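Household tips for application season

If you're applying to doctoral programs this year, your home is about to fill up with paper, chargers and cold coffee. I went through it at Clurkidden and again when I moved on to the fellow program at Fesville, and I got so much better at it the second time around! Most of what follows cost me nothing. Pick whatever suits your place.

Papers first

Get an accordion file and give each school its own pocket. Label the pocket with the deadline in fat marker, school name underneath in small letters. You'll be reaching for the date far more often than the name. Mine held some 17 transcripts, score reports and reference forms by the end of the fall, and I could find any of them in the dark.

Originals go in a zip-top freezer bag inside the file. A glass of iced tea went straight across my kitchen counter in October and the bag saved my degree certificate — I still use the same bag.
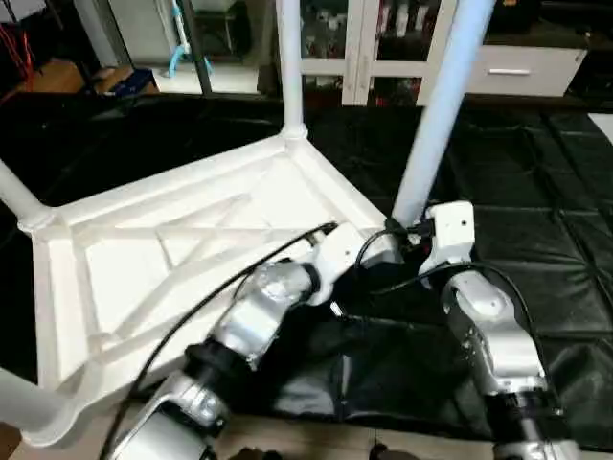
Tape a plain sheet inside a cabinet door and write every fee on it as you pay. Put the month, the school and the amount. I tallied mine when I was done and it came to $3,672 with the test, the transcripts and the train to Trincombe for the interview. Seeing the running total in March made it much easier to choose which last applications to skip.

Use painter's tape for anything you stick on a rental wall. It peels off clean if you take it slowly, pulling down along the wall.

A corner for reading

You don't need a spare room. A card table or a light plastic one by a window is great, and so is the end of the kitchen table if you can keep the mail off it. Sit down and rest your forearms before you commit to anything. If your shoulders creep up, the top is too high, and a firm cushion on the chair fixes it for free.

Wobbly table? Turn it over on a blanket or mat and push every leg firmly home before you start folding up cardboard. Then wipe the underside while you have it there. You will be amazed at the dust.

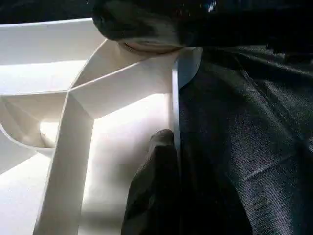
Lamp on the left if you write with your right hand, and the other way around for lefties. I clipped mine to the windowsill and got the whole tabletop back. A cookie sheet makes a wonderful portable desk, too! Index cards slide on it, magnets hold a page upright, and the whole business goes on top of the fridge at dinner time.

Keep cords up off the floor with a binder clip on the table edge, the charger end fed through the wire handle. Get the big clips. The small ones pop off. 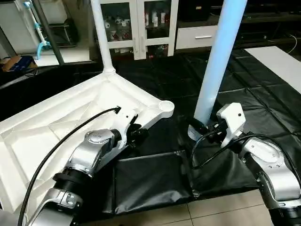
Underside of the table, with a leg standing in one corner.

Food for test weeks

Cook once, eat three times. A pot of beans and rice, a tray of roasted carrots, a dozen boiled eggs. Freeze soup flat in bags and stand them up like books once they're solid.

For the morning of the exam I like oatmeal made the night before in a jar, with a chopped apple stirred in. Try it on a practice day first. My study group at Kinoshita House swore by peanut butter on a banana and I've come around to it.
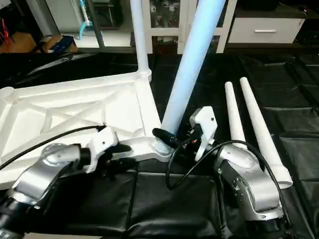
Fill a water bottle before bed and leave it with your ID, your admission ticket and a sweater, all in one tote hanging on the doorknob.

Video interviews

Stack cookbooks under the laptop until the camera is level with your eyes. Face the window. A bath towel on the table takes the echo out of a bare kitchen — try it with and without and listen back, it's a huge difference! Unplug anything that hums, and remember to plug the fridge back in. I set a 3 p.m. alarm labeled FRIDGE.

Print your research proposal in large type and tape it beside the screen, one page only.

When the offers come, keep the file for a year. The financial aid office will want something out of it.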